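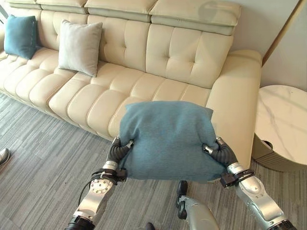

Cream leather sectional, padded headrests, teal pillow at the left end.

Thursday, May

Finish bench, rub and flex on pale topcoats

Carried on with the Brolham matte topcoat against the old Tanabe one. Both over the same cream base, batch 272, same hide. Volker cut the swatches from the butt end so we don't get the stretchy belly grain that spoiled last week's flex numbers. Five swatches per topcoat, two coats each, sprayed and left overnight on the rack by the window.

8:20. Oven up to 40 C and holding. The door seal is still soft at the bottom corner and it drops a little every time somebody opens it, so please use the bench oven for anything else today.

Dry rub first. Brolham clean on every swatch, nothing on the felt. Tanabe left a faint cream smear on two of them, both from the end of the panel where I ran the gun too close. I don't want to blame the topcoat for that. Will respray those and repeat.

Wet rub. Different story. Brolham took up water at the surface and went a shade darker under the felt. It came back after drying on the bench through lunch, but there is a slight ring where the felt edge sat. You have to tilt it under the lamp to find it. Tanabe showed no ring. Yuzuki looked at both sets without the labels and picked out the same Brolham swatches I did.

Denim transfer. Used the Colletti indigo cloth, unwashed, damp. Swatches under weight in the oven until 1:30. Everything took some blue, as usual on cream. After wiping with the mild soap solution, Brolham came out better, just a trace down in the grain. Tanabe kept a visible gray-blue cast. Chiharu thinks the wipe was uneven and she may be right, I was changing cloths partway through. Next time one cloth per swatch and the same number of strokes.

Flex. Machine stopped twice with the left clamp slipping. Shinji packed it with a strip of rubber and it ran. The counter doesn't reset when you stop it from the side switch, only from the front, so the first Brolham reading is no good and I've crossed it out. The rest are on the sheet in the folder. No cracking on either finish that I could see with the loupe. Some fine creasing on Brolham that relaxed by the time I took it out of the box to photograph it.

Cold flex not done. Freezer is full of the Kadon adhesive samples and Craig wants those left alone until he has pulled his first set.

Smell: Brolham is stronger on the first day. Gone by the second on the earlier panel.

Note on gloss. The meter reads high on the first measurement after switching on. Let it warm up, check against the black tile, then start. I had to redo the first page.

To do
Respray the two Tanabe swatches, gun farther back, Volker to check the distance.
Repeat wet rub on Brolham with a longer cure. If the ring goes away it is a cure problem and we can live with it.
Ask Kadon whether their crosslinker can go in the Brolham at a lower dose. Last time it made the film too stiff.
New felts. There is part of one box left.
Fix the oven seal or get someone in to do it.

Swatches are in the gray tray, face up, paper between. Please don't stack them.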